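Nolent Housewares makes and sells everyday tableware for people who buy it in quantity: school cafeterias, summer camps, church kitchens, small diners and care homes. We also sell to households through our shop on Castellanos Street, and we will sell you a single cup if a single cup is what you need.

## How we started

Lise Girard opened the business in a rented storefront after years of running the kitchen at a residential school. She had spent a good part of that job replacing dishes. The patterns she ordered one fall were gone from the catalog by the next, and the new cups would not stack with the old ones. Her first order as a shop owner was 200 plain bowls, bought from a plant that was closing its line. She sold them to two camps and a retirement home, and all three came back asking for cups to go with them.

Rosaire Fortin joined her the following year. He had worked in molding and knew what it cost to keep a shape in production. The two of them agreed to carry a short list of shapes and leave them alone. The first cup they had made to their own drawing is still in the line, with a slightly heavier base.

## What we make

Our range is small and is divided into two lines.

**Imis** is the everyday line. It covers cups, bowls, side plates and a serving tray. Pieces from any year will stack with pieces from any other year. We change a color only when the pigment can no longer be bought, and we write to regular customers before we do it.

**Flaturent** is the heavier line for places with commercial dishwashers. The walls are thicker and the rims are wider, and it costs more. Most households don't need it, and we will tell you so if you ask in the shop.

Colors are kept to the quiet end. Customers asked for bright red and yellow for years and we tried both, but they showed knife marks and coffee stains sooner than the others, and we let them go when the stock ran out. Tan has outsold every other color since it came in, followed by the pale green.
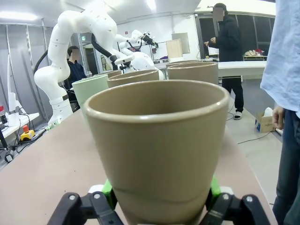
## How we work

The warehouse and the office are in the same building, behind the shop. Orders placed before noon usually leave the same day. Larger orders go out on pallets on Tuesdays, and we call the day before delivery so that someone can be there to sign.

New shapes are rare. When we do consider one, we have a small batch made and lend it to kitchens that already buy from us. They use it through a full season and send it back with notes. A soup mug we liked very much was dropped after that, as the handle caught on the dish racks in every kitchen that tried it. The tray took three rounds before the corners were right.

We check incoming stock by hand. Anything with a rough rim or a warped base is set aside and goes to the seconds shelf at the front of the shop, marked with what is wrong with it.

## Replacements and returns

If a piece cracks in normal use within 2 years, send us a photo and we will replace it. You don't need the receipt if you are on our customer list. Scratches and stains aren't covered.

Unused pieces can be returned within 70 days. For returns of more than one carton, please call first so we can arrange a pickup. Custom-printed pieces can't be taken back unless we made the mistake.

## Schools and camps

Schools, camps and nonprofit kitchens can open an account and pay by invoice. Most of them reorder in September, and stock of the smaller cup can run low then. If you know your numbers by midsummer, we will hold the cartons for you at no charge.

Sample sets are free to account holders. Each set has 8 pieces, including one cup from each line, and you may keep it.

## Visiting the shop

The shop is open Monday through Saturday. Parking is in the lot on the left side of the building, and the loading door is at the back. Rosaire handles large orders and is in most mornings. Lise looks after accounts and returns, and questions about an invoice should go to her.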